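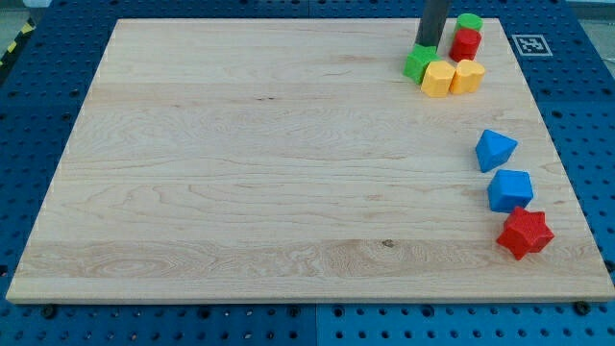 Search this site
Enter keywords

Progress report to the Plarard Fund: Greltar Print Room, spring to August

The grant was for two things, a touring photography show and a catalog to go with it. The show exists. The catalog exists in the sense that we have argued about its cover since April.

"Fourie Flats," the landscape series you agreed to support, opened in the long gallery with 38 fewer prints than the artist wanted and 8 more than the walls can hold. We compromised by hanging the stairwell. Attendance through August was 1,210, which beats our last summer show by some 790, though that one was about fog and people may have missed it.

Two of the large prints came back from the framers at Zitov with the wrong mats. They have been redone at no charge, after a correspondence I would be happy to exhibit separately.

Spending is on budget except for shipping, where we guessed low. We would like to move the unused opening-night money across – it rained, and the wine went further than planned. Please let us know if that needs a form.

Still to do: finish the catalog essay, book the second venue, and replace the wall label that calls a salt marsh a parking lot. The next report will follow when the tour leaves town.

We use cookies to improve your visit. Accept | Settings

Contact | © Greltar Print Room | Back to top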